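We got to the Kaewkla open day just after the doors opened on Thursday and paid at a table in the yard. The site takes in old office computers from firms and schools.

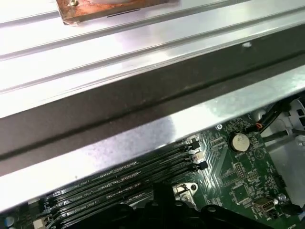

Nipon Wiriya led our group. He said almost 2,000 machines a year come through, and the ones past saving are stripped for parts and metal. 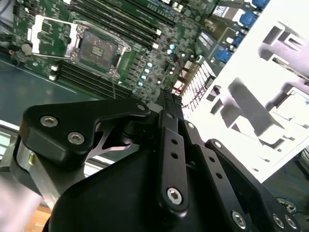

Memory is sold on in the shop by the gate – Sadia Butt bought two sticks for 5 pounds. The talk on wiping drives ran over, so we missed the start of lunch. 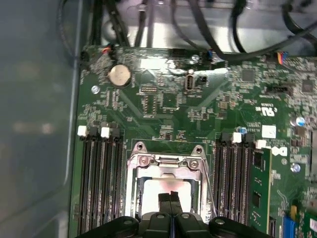
Parking is poor. Take the 59 bus and get off at Vernirmont. The next open day is in the spring.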